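Workshop Tips > Tools & Safety > Grippers

Last updated August 14, 2021

When a Hand-Held Gripper Won't Let Go

In April one of our Clemero hand grippers closed on a ceramic mug and stayed closed. The trigger was all the way out and the fingers did not move. Hugo Segura pulled the mug sideways to free it, the fingers sprang open, and he got a pinched thumb and a broken handle. The thumb healed in 2 days. These are the things we do now.

If the fingers stick closed

Let go of the trigger and set the tool down on something flat. Switch it off and unplug the cable at the tool end, not at the wall. Wait before you touch the fingers, as the spring may still be loaded.

Do not pull the object out sideways. Hold the housing with one hand, well back from the fingers, and push the object straight out with a wooden spoon or a dowel. If it won't budge, take out the finger screws and lift one finger off.

What usually causes it

Ours was crumbs and dried dish soap in the slide. We had been picking up plates and sponges with it for weeks and only wiping the outside. A dry cloth does not reach the slide. Use an old toothbrush, then a cotton swab with a little rubbing alcohol, and leave it open overnight.

The other cause is a bent finger. Take both fingers off and lay them on a glass cutting board. If one rocks, replace it. We tried bending one back and it lasted an afternoon.

Check the screws as well. A loose one lets the finger tip over and bind -- snug is enough, and thread glue makes the next cleaning a chore.

Before each session

Open and close it 12 times with nothing in it. Listen for a click or a scrape. Keep the vent clear of tape and sleeves, and tie back long hair. Check that the marker plate is firm, because a loose one will spoil the tracking even when the grip is fine.
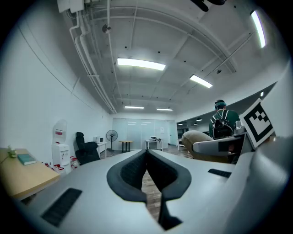 Gripper with two black fingers. The vent grille is at lower left on the gray housing, the marker at right.

Write down any jam, even a short one. We keep a notebook on a string by the charger. Ours shows the tool stuck at cycle 1758, came loose by itself, and then stuck for good at 3086. The first one should have sent it to the bench.

Spare fingers go in a lidded box with their own screws. The screws from the older Ilex model look the same but are slightly longer, and they will bottom out before the finger is tight.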